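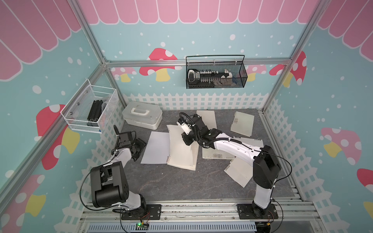

Why do two-armed robots struggle with loose paper?

Most motion planners treat an object as a rigid shape that stays the same once it has been gripped, and a sheet of paper changes shape as soon as one corner is lifted.

Hilteck has released a new version of Fullau, its control and planning software for two-armed benchtop robots, with a set of functions aimed at thin, flexible items such as loose sheets, notebook pages and card covers. The update went out to existing users on Tuesday and can be installed over the previous version.

The main change is in how the software decides where to grip. Earlier versions looked for the centre of an object and planned a grasp from there, a method that works for boxes and bottles and fails on a page lying flat. Fullau now searches for edges that stand clear of whatever is underneath, including curled corners and punched margins, and ranks them by how much room the fingers have to close. If no edge is free, the software can ask the second arm to press down nearby so that the sheet buckles slightly.

The test work was done by Kindberg, which runs a small walled cell with two white-and-black arms fixed to a rail along the front. The task set there uses plain sheets and spiral-punched notebook pages, scattered or left in a fanned stack. One arm is asked to take a page by its edge while the other works on its own side of the table.

Kindberg ran 1,502 trials over the summer. Each began from a different arrangement of paper, and the arms were given 26 seconds to separate one sheet and put it down in a clear area. Hilteck says the new version completed the task in 22 per cent more of the trials than the old one did on the same arrangements. It has not published the results by type of sheet, although it says that will follow with the technical notes.

Most of the remaining failures fell into two groups. In the first, the gripper picked up more than one page at a time. The software estimates the thickness of what it holds from the position of the fingers, and the difference between one sheet and two is close to the limit of what the joint sensors can report. In the second, the camera lost the edge of the page when the forearm passed over it, and the planner carried on with an estimate that was out of date.

The second problem has been partly dealt with. Fullau now keeps a record of how long it is since each part of the table was last seen, and the planner adds a cost to any movement that depends on old information. If the cost climbs too high, the arm draws back far enough for the camera to look again. This makes some runs slower. Users who care more about speed can lower the setting or switch it off.

The walls of the Kindberg cell are covered in a cartoon print with red-capped mushrooms, a picket fence and a pink awning, over a pale teal background with white dots. Hilteck says cluttered backgrounds caused false detections in older versions, where round shapes on a wall were sometimes listed as objects. The perception module now works out the table plane at start-up and ignores anything beyond its borders unless told otherwise. Users with shelves or baskets inside the cell can mark them as zones to avoid, and the arms will plan around them.

There are changes for developers as well. The logging tool records both arms on a single clock, so that a replay shows the two sets of joint positions in step with the camera. Logs from the previous version can be converted with a command-line script, but older ones cannot be read. The simulator includes a basic paper model that bends along a grid of 16 by 16 points. Hilteck describes it as good enough for checking reach and collisions, and advises against using it to train grasping, as it does not reproduce friction between pages.

Brunet, which sells document scanning equipment to archives and local councils, has taken a licence and plans to try the software on feeding work. Its interest is in mixed boxes of papers where sheets of different sizes have been stored together and a normal feeder jams. The company said its first tests would use blank stationery and that no original records would be handled by a robot at this stage. It expects to decide on a longer trial in November.

Bound material is outside the scope of the release. Fullau can pick up a closed notebook by its cover if the cover is free at one side, but turning the pages of an open one is not supported. Hilteck said it had tried page turning and found that the planner could not predict how a page would fall once it was past upright. Work on that is continuing, with no date given.

The new version needs a fixed camera with a view of the whole work surface. Cameras mounted on the wrist can be added as a second source but cannot be used alone. Users should recalibrate both arms after installing, even if the camera has not been moved, as the format of the calibration file has changed. The old file is kept in a backup folder and can be restored if the update is rolled back.

Fullau remains free for teaching. Commercial users with a current support contract get the update at no extra charge.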